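Lab & Small Automation Forum > Kits, Services, Reviews

Thread: Lekota kitting package – anyone running it?

flatpack_mo
Joined: December 2019
Posts: 508

Looking at the Lekota small-item kitting package for our supply room. Masks, gauze, little sterile packs, that sort of thing. Software sub plus setup, you bring your own Franka. Quote was 3189 for the year, on-site day extra. Rep keeps saying "any packet, any bin". Hmm.

Anyone had it longer than a demo?

binpicker_88
Posts: 1872

We're on it at Flembridge. Setup was OK, took one long day. Cardboard down over the slats, blue bins, blue cloth behind. Hand camera bracket goes on the front of the gripper. Cable tie everything to the forearm, the manual skips that completly.

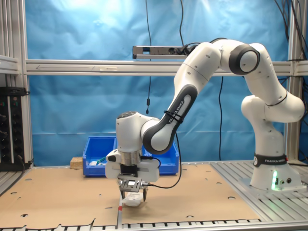
Re: Lekota kitting package – the good and the bad

binpicker_88
Posts: 1872

Split this out, was getting long.

Good: flat stiff packets. Teaching a new item is quick, an hour maybe. Support answers email same day.

Bad: anything with a loop or a string. Mask ear loops drive me nuts. Also clear wrappers, the camera hates glare.

"Any packet" is a stretch imo.

gantrygoose
Posts: 2713

Disagree on wrappers. We had the same trouble until we moved the lights off to the side. Software's fine. Did you re-run the hand calibration after hanging the cloth?

binpicker_88
Posts: 1872

Twice. Lights too. Better, not fixed. Overhead view with our current bin order, tell me what you'd change:
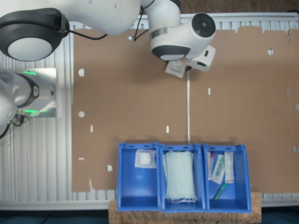 Gauze left, masks middle, small stuff right. Packet in the gripper.

gantrygoose
Posts: 2713

Right bin is too mixed for my taste. Red cap thing, green handle thing, pen thing all in one. I'd split it. And put masks on an end so you're not crossing them.

flatpack_mo
Posts: 508

But isn't mixed bins the whole pitch?? Page says mixed bins are included at the base price.

gantrygoose
Posts: 2713

Included, sure. Doesn't mean fast. Pruka does mixed better but you pay per item taught and their support is a ticket queue. We trialed both at Murkutthorpe, kept Lekota for the price.

binpicker_88
Posts: 1872

Not moving the masks, the bin order matches our shelf sheet and people get confused otherwise. Might try spliting the right one. My gripe is still the gripper angle on thin packs – it tilts them and then the placement is off by a bit, you have to widen the drop zone in settings.

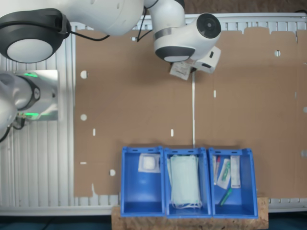 Default drop zone is way too tight, I'd double it on day one. Found that in a forum post and not the docs, which says a lot about the docs.

flatpack_mo
Posts: 508

OK so, would you buy again?

binpicker_88
Posts: 1872

For flat stuff yes. At 3189, only if they throw in the on-site day. Ask, they did for us.

gantrygoose
Posts: 2713

Yes. And get the trial month in writing.

flatpack_mo
Posts: 508

Thx both. Emailing the rep tonight, will post what they say about the on-site day.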